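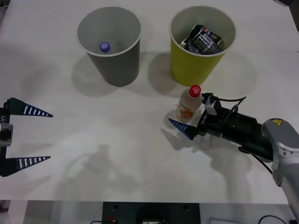
The right arm with a red-capped bottle at the Flivimano sorting table. Photo: Flivimano

Flivimano goes shopping for its next sorting bench

Hostell, January 2019

I spent most of a morning at the Flivimano workshop in Hostell last week, and I came home wanting to talk about robot arms. What I mostly have in my notes is a lot of talk about invoices. I'm fine with that! The team is putting together its equipment plan for the coming year, and the shopping list says more about where this little sorting project is headed than any demo could.

If you haven't been following along, Flivimano works on getting a pair of arms to tidy a table: bottles, wrappers, caps, the stuff that piles up after lunch. The long-term hope is a bench that could sit at the back of a cafeteria and deal with whatever gets left on it. The short-term hope, as Seo-ah Ki put it to me while hunting for a pen, is a second bench so people can stop waiting for the first one.

Seo-ah runs the project and holds the spreadsheet. It has 29 lines on it at the moment, which she thinks is too many (I saw it, and I have to say the line for "misc. cables" made me laugh, it's bigger than the one for the table). The big decision is whether to buy the next pair of arms outright or take them on a 24-month lease from Wodero, the supplier that has been courting them since last summer. Leasing spreads the cost out and comes with service visits. Buying hurts right away but leaves the team free to take things apart, and this is a group that likes to take things apart.

Herman Siregar is firmly on the buying side. He looks after the hardware, and he told me the lease papers have a clause about "unapproved end tooling" that made him put the whole packet back in its envelope. The fingers are his pet subject. The long tapered ones they use now can get in beside a bottle and stand it upright, or pinch the corner of a wrapper, but he'd like a few different shapes to try, and he doesn't want to ring somebody up for permission every time he swaps a set.

"I'd sooner have one pair of arms that's ours than two pairs I have to be polite to," he said.

A-yeong Ban sees it the other way. She does the scheduling and the grant reports, and she pointed out (very patiently, I thought, it was clearly not the first time) that the grant pays out in pieces. A big purchase in spring would leave almost nothing for summer wages. With the lease she can keep Ye-rin Ban on through the end of July, and Ye-rin is the one who sits with the arms all day and gets the practice runs done. The two of them are cousins, which I only found out when I mixed up their coffees.

So what would the new bench get used for? Ye-rin walked me through a normal day. You set out a couple of paper cups, you put out the things to be picked up, and the arms go to work while she keeps a log. Cups are cheap and light and easy to knock over, so they're a pretty good test of whether an arm is being careful. She goes through them at a rate that surprised me. The next supply order has 200 of them on it, in a mix of colors, and she'd already circled that line in green as the one thing on the sheet she refused to argue about.

The objects themselves turned into a budget question too. Bottles are one thing, they hold their shape. Crumpled packaging is a headache, and the team wants a lot more of it in the practice runs, squashed in as many ways as possible. You'd think trash would be free, and mostly it is, but somebody has to collect it, rinse it and sort it into bins so the same kind of wrapper doesn't come up all week. Seo-ah has put in a few paid hours a week for exactly that. I asked if I could send over my recycling. She said yes faster than I expected.

Then there's the plain white table. I'd assumed the table was the easy part, but Sun-ja Cheon, who handles facilities for the building, had plenty to say. The floor near the back wall isn't level. The second bench would have to go there, or else the storage shelves would have to move, and moving the shelves means moving the air compressor behind them, which is not even Flivimano's. She wants the electrical work quoted before anyone signs for arms. She also wants the stop button for the new bench put somewhere a person can reach with a knee or a hip, and she made Herman write that down while I was standing there. He wrote it down.

Delivery times are pushing things along as well. Wodero is quoting six weeks on a lease and wouldn't give a firm date on a purchase, and Herman has been phoning around for used arms in the meantime. He found a pair from a lab that's closing and got quite excited, then learned that the controllers had been sold separately. He's still a bit sore about it. If you know of a matched pair going, with the controllers, he'd love to hear from you.

One item that got cut was Yeo, a planning package the team had on trial over the fall. I'd heard good things about it, and Ye-rin liked the way it laid out her runs, but the price went by the seat and everybody wanted a seat. They've gone back to a shared document and a whiteboard. A-yeong says they can look at it again when the second bench is up and there's more to plan.

I also asked what gets forgotten in a budget like this, partly for my own benefit (our readers at the makerspace on Dunmore Street are pricing a small arm of their own). I got answers from all sides at once. Spare fingers. Spare cables, again. Shipping insurance. Decent lighting, so the shadows from the arms don't confuse the cameras. Somebody's time for a whole week of setup, during which you will get no useful work out of anyone. Herman added floor tape, then looked at the spreadsheet and found it wasn't on there, so that makes one more line.

My own guess is that they'll lease. Seo-ah wouldn't say so, but she'd asked Wodero to send the contract again with the tooling clause reworded, and I don't think you do that if you've made up your mind to buy. If the new wording lets Herman fit his own fingers, I think he'll grumble and sign off on it. If it doesn't, they'll be back to used arms and a very thin summer.

The electrical quote is due first, then the revised contract, and after that the whole plan goes to the people who hold the grant. Seo-ah is hoping for an answer before spring, and if the second bench goes ahead there'll be an open afternoon in July for anyone who'd like to come and see both of them running. I've already asked for a spot near the front.

In the meantime Flivimano is happy to take clean bottles, caps and snack packaging at the side door on weekday mornings. Please rinse them. Sun-ja asked me to put that in, and she asked me twice.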